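Utensil holder check, kitchen table, Stedton house
Saturday, February 16, 2019 - done by me, Ebere Igwe

1. Drainage holes clear? Yes, after a poke with a skewer.
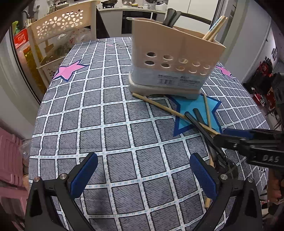

Caddy upright on the star cloth, chopsticks in and out of it.

2. Everything tipped out before checking? Yes - do it over the cloth, it saves chasing spoons across the floor!

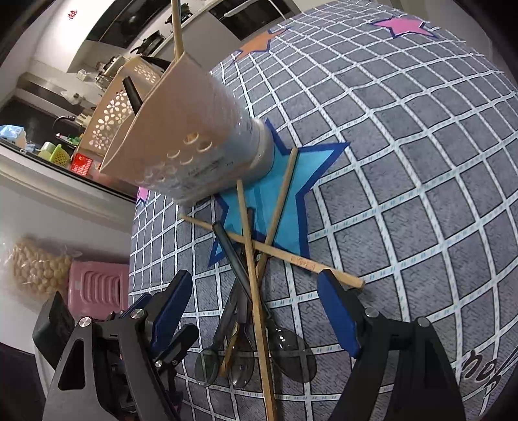 3. Chopsticks free of splinters? Mostly. I binned one that caught my thumb (ouch).

4. Spoons smooth at the edges? Fine, no complaints.

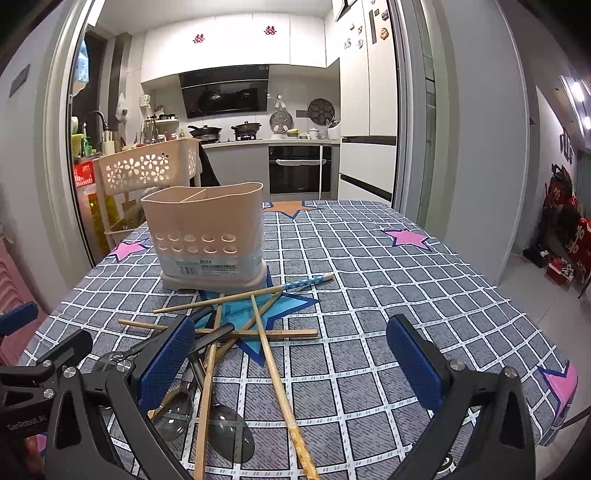

1 min read
5. Base tray washed? It is now. I'd been forgetting it for weeks. 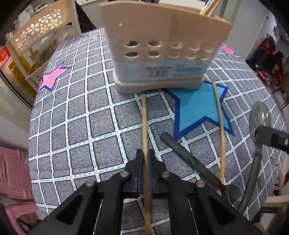
My own rule is wooden ones away last, and only when bone dry. I lean them together in a bundle over the rim, like these, so I can grab the lot in one go. Next check in August.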